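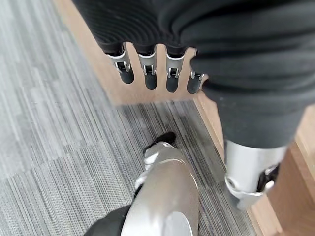

Wrist camera view, with the fingers hanging over the carpet tiles

Sodance Teleoperation Kit: a long review after a month of putting files away

I have wanted to write this one up for weeks, and every time I sat down to do it I found myself putting the gloves back on for "one more run" and losing the evening. Take that as an early hint about how I feel! But there are things in this kit that drove me up the wall, too, and if you're thinking of spending your group's money on it you should hear about both.

Sodance is the hand-and-arm teleoperation kit from Koltullow. You wear a headset and a pair of gloves, the robot copies what your arms and fingers do, and everything gets recorded so you can train on it later. It costs $4,000 without the headset. We paid for ours out of the regular equipment budget and Koltullow has no idea I'm writing this, or at least they didn't when I started (I did pester their support people quite a bit, more on that further down).

What comes in the box

Two gloves, two wrist trackers with straps, a base station, a charging tray, a foot pedal and a thick printed manual that I came to love. Each glove comes in four sizes and you pick when you order, so measure your hands first and measure them properly. I went by my ski gloves and got it wrong, and the exchange took most of a week. The cables are generous in length. The foot pedal starts and stops the recording, and I'll say right now that it's the best thing in the box. I had used another system, the Prurari one, where you had to pinch your thumb and little finger together to start a take, and I started more takes scratching my nose than I ever did on purpose.

The gloves are light enough that I forgot I had them on and tried to drink coffee. The fabric breathes better than I thought it would, though after an hour in a warm room you'll be glad of the thin cotton liners. Buy extra liners. Everybody who shares the gloves will thank you.

Getting it talking to the robot

Setup was the part I dreaded, and the first half of it was lovely. The base station found both gloves right away, the calibration walks you through a series of hand shapes (flat, fist, pinch, point and so on) and on our humanoid the fingers were following mine before lunch. There's a real thrill to that moment, I don't care how many times you've seen it on somebody's video. You curl a finger, and across the room a finger curls.

The second half was less lovely. The arm mapping has to be told how long your robot's forearm and upper arm are, and the default profile was off for ours. With the wrong numbers the hand drifted lower and lower the farther out I reached, so that everything near my chest was spot on and everything at arm's length was a palm's width too low. The manual does cover this, in a chapter near the back that I would have put at the very front. Once I had typed in our own measurements and saved the profile, it held, and I haven't had to touch it again.

The job we gave it

I'm a believer in testing this sort of kit on something dull. Anybody can make a robot wave. We used a small office cabinet with two doors and one shelf, and a couple of blue files, and the job was to get a file off the cabinet top and lay it down inside. It sounds like nothing. It's a lovely test, though: the file is wide and slippery and a good deal heavier at one end, the hand has to come at it from the side, and the doors are always exactly where your elbow wants to go.

My first dozen tries were pretty poor. I kept grabbing at the file the way I would with my own hand, fingers on top and thumb underneath, and the thumb never got where I meant it to go. Leonardo Sartori, who had the desk behind me that week and has far more patience than I do, suggested that I stop grabbing and push. Slide the file along until a corner hangs over the front, and then you've got something to take hold of. That changed everything. It felt clumsy for a few tries and then quite natural, and I noticed later that I'd begun doing the same thing at home with baking trays.

Here is what I ended up doing on most of the runs, in case you'd like to try a similar job:

Open both doors all the way before you start recording. Teaching the doors is a separate task, so record it separately.

Bring the hand in beside the file with the fingers up, and let the palm or the fingers do the pushing.

Go slowly once the corner is over the edge. The file will want to tip.
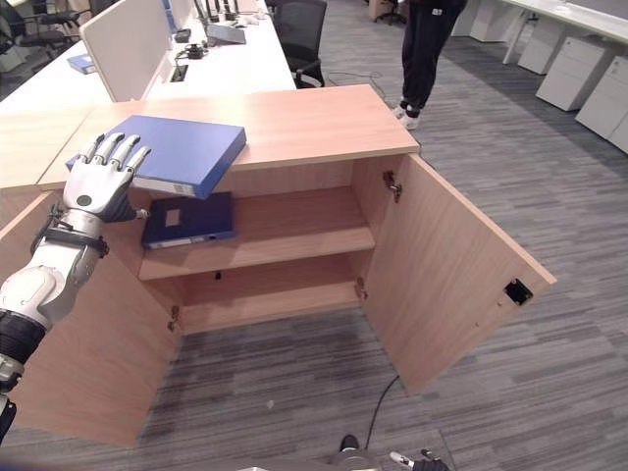 How it feels to drive

The finger tracking is the star. I would call it the best I've used at this price, and I've used a few. Spreading the fingers, bringing them together, resting them against a flat surface – all of that comes across with hardly any delay that I could notice, and after a while you stop thinking about the gloves and think about the file, which is how it should be.

The thumb is the weak spot. Koltullow tracks it with the same kind of sensor as the fingers, and thumbs move in ways that fingers don't. If you swing yours across your palm the robot's thumb gets there in the end, but by a funny route. I got used to it. A colleague with smaller hands found it much more bothersome than I did, and she re-calibrated before every session, which helped her.

Then there's the matter of feeling, or the lack of it. The gloves have a little buzzer in each fingertip, and you can set it to buzz harder as the motors work harder. It's better than nothing. With a file leaning on your hand, though, you'd like to know how much of the weight you have, and a buzz can't really tell you that. I went by eye the whole time. The older Forsberg gloves that we've got in a drawer do this part better with their pull cords, but they weigh far more, they cost more than twice as much when we bought them, and my wrists complained after twenty minutes.

One more comfort note. Your shoulders will get tired long before your hands do. Reaching for a cabinet top over and over with your arms out in front of you is hard work, and the only cure I found was to take a proper break between batches. There's a clutch setting that lets you freeze the robot, lower your arms and pick up again from where you left off. Turn it on! It's off by default and it took me far too long to find it in the menus.

Recording and sorting your takes

I recorded 122 takes of the file job with this kit, and the recording side never lost a single one. Camera views, joint positions and glove data all land together in one folder per take, with the clocks lined up. If you've ever spent an afternoon sliding two video streams back and forth trying to work out which was late, you'll know why I'm so happy about this. 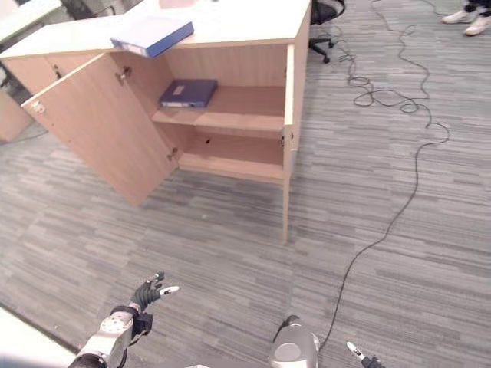 Looking down from head height, one file on the shelf and one on top

The review app that comes along with it is fine and no more. You can play all your camera views side by side, trim the ends, and tag a take as good, bad or unsure. I'd have liked to write a proper note on each one ("elbow brushed the door," that sort of thing), but the note box stops you at a couple of short lines. You also can't sort by length, and length is the first thing I want to know, as my long takes are nearly always the ones where I dithered. I ended up keeping a spreadsheet next to it, as I always seem to do in the end.

A small tip on the head view: check it before every batch. What looks fine through the headset while you're busy can turn out to have the robot's own hands covering the very corner you care about. I threw out a batch of takes over this and it was entirely my own fault. Tilting the head down a touch more fixed it.

Support

I wrote to Koltullow four times. Three of the answers came within a day and were friendly and useful, and one of them included a corrected arm profile that I hadn't even asked for. The fourth, on the thumb, got me a polite note saying they were aware of it. That was in March and I've seen one update since, which made the charging tray light brighter.

Who should get one

If you're a small group that has a robot with real fingers and you want to collect hand data without hiring an engineer to babysit the gear, I think you'll be very pleased. Budget another $400 for a second set of gloves in a different size, because sharing one pair between a big-handed person and a small-handed person makes nobody happy. If your robot has a simple two-finger gripper, save your money and get something plainer, you'd be paying for ten fingers' worth of tracking and using a pinch. And if your work depends on feeling a light touch, I'd hold off until you've tried the buzzers in person.

Good: finger tracking, foot pedal, recordings that line up, light gloves, the printed manual.

Not so good: the thumb, the arm profile chapter hidden at the back, tiny note box, clutch off by default.

Four stars out of five from me. I'm moving on to the doors next, both of them, starting from closed, and I'll add a few paragraphs to this page when I've got enough takes to say something useful.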